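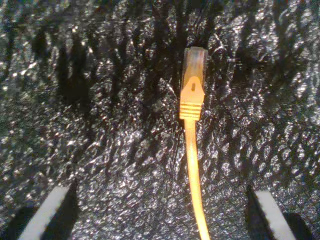 The job was never the cables but the walking between them, Oranuch Inthanon remarked in the first round of interviews, and a cell that picks up patch leads all day leaves the walking where it was. Four of the assemblers interviewed at Pitville made the same point in other words. We treat it here as a claim about task allocation and test it against the shift logs.

Figure 1. Cable handling at the Pitville station.

4.2 Redistribution of manual work

Before the cell was introduced, one assembler per shift picked, inspected and bagged patch cables for the Fanon rack kits. The work was classed as light and repetitive. Under the new arrangement the arm handles picking and presentation, and the assembler keeps inspection, bagging and all exceptions. An exception is logged whenever a person has to touch a cable that the cell should have placed. Over the observation period in April the cell attempted 2,573 picks, and the assemblers logged 400 exceptions. Most were resolved at the station. In 42 cases the assembler called the line lead, and these calls account for most of the lost time.

Exceptions were not spread evenly over the shift. They clustered after each change of cable type, when the pick height had to be taught again. Gilberto Rengifo and Elvira Benavides, who worked the station on alternate weeks, developed different routines for this. Rengifo retaught at once and accepted the stop. Benavides placed the first few cables by hand and retaught at the next break. Output per shift differed little between the two, but Benavides reported more fatigue in the wrists and less irritation with the schedule. 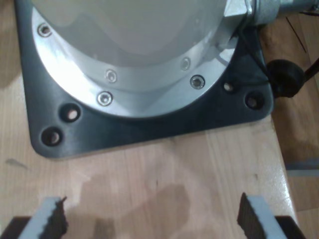
Figure 2. Base of the arm and the surrounding tabletop.

Responsibility for the physical setup was the least settled part of the new arrangement. The written procedure, adapted by Proneo from an earlier installation at Bermúdez, assigned it to maintenance, yet assemblers were the ones standing at the station when something looked wrong. Questions concerned small matters: whether the four open holes in the dark mounting plate should have bolts in them, and who was entitled to decide. Diane Grewal sent such questions to maintenance in writing. Aurelio Villaseñor preferred to ask in person at shift change, and his questions therefore do not appear in the log. We count this as unrecorded coordination work and return to it in Section 5.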